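Standards and Corrections Editor

Cladeo News
Kozan newsroom, full time, permanent
Reports to: Ferhat Güneş, managing editor

About the job

Cladeo is hiring a standards and corrections editor. The person in this job reads sensitive stories before they run, handles complaints after they run, and decides, with the managing editor, when we got something wrong and how we say so.

This is a new full-time position. Until now the work has been split between the managing editor and whichever desk editor was on shift when a complaint came in. That worked when we published a few stories a day and most of our readers were in one city. We now have a newsroom of 14, a daily newsletter, a weekly podcast and a website that takes comments and letters. Last year readers, sources and lawyers sent us 2,801 messages asking for a correction, a clarification, a right of reply or the removal of a story. Most of them were answered. Too many were answered late, and a few got different answers from different editors on the same question.

We want one person to own that work.

What we cover

Cladeo covers local government, courts, property, schools and the regional press, including the owners and finances of other news outlets. The media coverage draws the most legal letters and the most anger. Some of the people we write about are former colleagues of people who work here. You will need to be comfortable telling a reporter that a line about another outlet isn't supported, and equally comfortable telling an outside lawyer that the line stands.

What you will do

Before publication:

Read all stories marked sensitive by the desks. At present that includes any story that accuses a named person of wrongdoing, relies on an unnamed source for a central fact, identifies a minor, or reports on a current or former employee of Cladeo.

Check that people and organizations have been asked for comment, that they were told clearly what would be said about them, and that they had a fair amount of time to answer. Check that their answer appears in the story and that it has not been trimmed in a way that changes its meaning.

Go through notes, documents and recordings with the reporter. We don't ask reporters to give up the names of confidential sources to the whole newsroom, but one editor has to know who the source is. In many cases that editor will be you.

Work with our outside lawyer on stories that carry legal risk. You do not need a law degree. You do need to be able to read a legal letter and pick out the parts that are about facts.

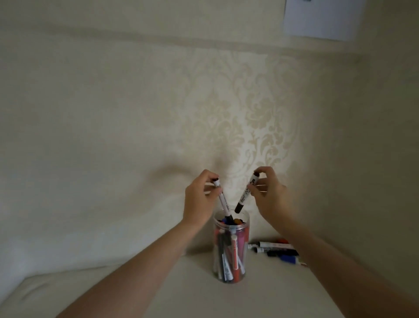 Write or approve headlines, newsletter subject lines and social posts for sensitive stories. Several of our worst errors in the past two years were in a headline or a post, on top of a story that was accurate.

After publication:

Run the corrections inbox. Every message gets a reply from a person. Our target is one working day for a first reply and five working days for a decision.

Write corrections in plain language. A Cladeo correction says what we published, what is true, and when the text was changed. It goes at the top of the story if the error affects the main point and at the bottom if it does not. We don't remove a passage from a published story without saying so.

Handle requests to take down or anonymize old stories. We get a growing number of these, many from people whose charges were dropped after we reported an arrest. Our current guideline on this is a page and a half long and leaves a lot open. Rewriting it will be one of your first jobs.

Keep the corrections log, which is stored in Virnisard, the system we use for planning and editing. The log is open to the whole newsroom. Twice a year you will publish a summary of it for readers, including the number of complaints we turned down and the main grounds for doing so.

Write a column once a month about a complaint, a decision or a question of practice. The column is yours. The managing editor may read it before it runs but can't kill it.

Training and policy:

Keep the standards guide up to date. The guide was last revised in full in February, with new sections on reader-submitted video and on the use of software to transcribe or translate interviews.

Hold a short session for the newsroom every Tuesday at 10 a.m. It lasts half an hour and usually takes up one recent story or one complaint. Reporters are expected to attend and to disagree out loud if they disagree.

Brief new staff and regular freelancers in their first week.

What you will not do

You will not manage reporters or assign stories. You will not handle complaints about advertising, subscriptions or delivery, which go to the customer desk. You will not moderate comments day to day, though the moderators may ask you for a ruling. You will not speak for the company in business disputes.

How decisions are made

If you and a desk editor disagree about a story before it runs, the managing editor decides. If you and the managing editor disagree, the story can run, but your objection is recorded in Virnisard along with his reasons. After publication, you can issue a correction of fact on your own authority and tell the desk when it is done. Retracting a full story takes both you and the managing editor.

The business side has no part in any of this. Ertuğrul Ertürk, our publisher, sees corrections when readers see them. If an advertiser or investor contacts you about a story, you treat the message like any other and enter it in the log.

Who we are looking for

You should have:

At least six years of work in a newsroom, with two or more as an editor. Wire, print, broadcast and online all count the same to us.

Direct experience with a difficult story, one where the subject fought back. We will ask you to talk about it, including the parts you would now do differently.

Clean, short, exact writing. Much of what you write in this job will be under 300 words and will be read closely by people who are unhappy with us.

A steady manner on the phone. Some callers will be rude and some will be right, and there is overlap between the two groups.

Good working English and Turkish. Our stories run in both languages, and many complaints concern a word that was chosen in one and translated badly into the other.

It would help, but is not required, to have:

Some knowledge of defamation and privacy law.

Experience reading company accounts or court records.

Experience as a copy editor, fact-checker, readers' editor or ombudsman.

We will consider people who have left daily journalism and want to return to it. We will not consider anyone who currently does paid communications work for a party, a candidate or a company we cover, unless that work ends before the start date.

Hours and place

The job is based in our Kozan newsroom, four days a week, with one day a week from home if you want it. Normal hours are 9:30 a.m. to 6 p.m. You will be on call one weekend in three, shared with the managing editor and the night editor. Being on call means reading sensitive stories and answering urgent legal letters. If you are called for more than two hours in a weekend, you get a day off in return.

You will share a quiet room off the main floor with the copy desk. The room has a door that closes, and you can book it for calls with sources and complainants.

Pay and benefits

The pay is set at the same grade as our desk editors. The exact figure depends on years of experience, and we give it in writing to everyone invited to a first interview. Benefits include health coverage, 25 days of paid vacation, a yearly training budget and paid membership in one professional association of your choice. If you are sued over work you did for Cladeo in good faith, the company pays for your defense. That is in the contract.

We can help with moving costs if you live outside the region. Ask about this at the first interview.

How to apply

Send the following through the application form on the Fokden hiring site, where this job is listed under Cladeo, Editorial:

A résumé, no longer than two pages.

A letter of up to one page. Tell us about a correction you were part of, as reporter or editor, and how it was handled.

Two pieces of work you wrote or edited. If you edited a piece, add a few lines on what you changed.

The names of two people who have worked with you on a sensitive story. We will not contact them until after the second interview, and we will tell you first.

Please keep each file under 10 MB. You don't need to send a photo, your age or your marital status, and we would prefer that you leave them out.

What happens next

Ferhat Güneş and two editors read all applications. People on the short list have a first interview by video, which lasts 45 minutes. After that we ask for a paid test, done at home in one afternoon: you will get a draft story of 2,000 words with the reporter's notes, and three letters of complaint. We ask for your marks on the draft and a reply to each letter. The fee is the same for everyone and is paid whether or not you go forward.

The second interview is in person in Kozan and includes time alone with a group of reporters, without managers in the room. We pay for travel.

Everyone who applies gets an answer. If you took the test and were not hired, you can ask for comments on it.

Questions about the job can go to Ferhat Güneş through the contact page on our site, with "standards editor" in the subject line. If you are applying from another newsroom and need your interest kept private, say so in the first line and he will call you outside office hours.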